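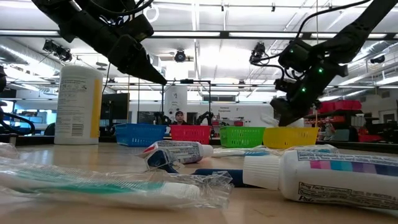 Finbarr Duggan

03/01/2020

Sorting dental stuff into baskets for the bathroom at the Sosley house. Four baskets, one color per person: blue, red, green, yellow. Will post as I go.

The baskets are the small plastic mesh kind. I like them for toothbrushes because the air gets in at the sides. The solid bins we had before got a layer of gunk at the bottom and I threw them out.

Each person gets a toothbrush and a toothpaste. I leave brushes in the wrapper if nobody has moved in yet. Everybody who is already here gets theirs loose in the basket.

Toothpaste comes in two sizes on this table. The big tube stays at the house. The small one is for whoever is traveling next, which is me, to Cimham in April.

Big tube won't stand up in a basket this size. It goes in lying down or it tips the whole thing over. Put it in first and the brushes on top.

Someone asked if the colors matter. They do here. Before we had colors there were two arguments a week about whose brush was whose. I got blue.

The tall white canister doesn't go in a basket. It can live on the shelf over the sink, on the left, where you can reach it with one hand.

Check the date on the crimped end of a tube before you put it away. I found one in the old bins that was well past it. Tossed.

Shelf is 10 inches deep, so measure your baskets before you buy. I took a set back last month over this.

Still need floss. Going to the store in Gape tomorrow, reply tonight if you live here and want something added to the list.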